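Home | Lists | Archive | Search | Log in

This site uses cookies to keep you signed in. Accept | Settings

household-tasks list
Re: Are the kitchen chores anywhere near done?
From: Stepan Mykhailiuk
Date: 12/11/23

On the list, Skoryk wrote:

> We keep hearing that loading a dishwasher is a year away. My mum is
> 87 this winter and I would settle for something that can heat up her
> soup. Can anyone on here tell me where things stand, without the
> sales talk? The Codix people at the Lasden open day told me kitchens
> were "mostly solved" and I didn't know what to say to that.

I wouldn't say mostly solved. I can only speak for what we run at Zernmont, and nearly all of that is in simulation, so take it with that in mind.

We have been working on microwaves since October. The job is split into parts: open the door, put the bowl in, close the door, turn the knob, and later get the bowl out again. Closing the door is in good shape. Opening it is fair. The knobs are where most of my time goes. 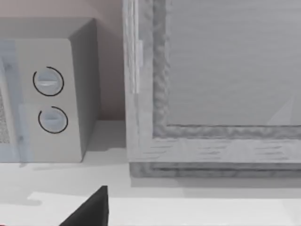

Zernmont Home Robotics Group, Kitchen Tasks

Two round knobs, one over the other, each with a raised bar to grip and a black arc part of the way around it. A person pinches the bar and turns without thinking. For the arm it means getting the fingers square to the bar, closing on it, and then rotating the wrist without pushing the whole oven back along the counter. If the approach is a little off, the fingers slide and the knob ends up somewhere in between.

Our last full batch was 687 attempts at turning the lower knob to a set position. The policy did well when the arm started close to the front panel. It did poorly when it started low and had to come up over the counter's edge. I don't have a clean split by starting height yet — the logging was only fixed partway through — so I won't quote a percentage.

There are no numbers beside the knobs in our model. That suits us for now, as we score by angle. A real oven in a real kitchen will have printed settings, and the robot would have to read them or be told which way is which. We haven't touched that.

On the soup: a bowl with liquid in it is a different problem again. We use a solid block for a load. Spills aren't modelled at all. I would not put any of this in a house with someone relying on it for lunch, and I'd ask the Codix people how many different kitchens they tried and who set the counter up between runs.

Shop-floor work is further ahead, in my view. The same part turns up in the same place at the same height, and you can bolt things down. In a kitchen somebody has always moved the toaster.

If anyone wants to run the knob task themselves, write to me off list and I'll send the setup notes. You'll need to change the friction on the lower knob, which is set too low in the copy we shared. We have two people on this and replies can take up to seven days.

Stepan

Previous message | Next message | Thread index

Contact the list owner | Copyright the authors | Back to top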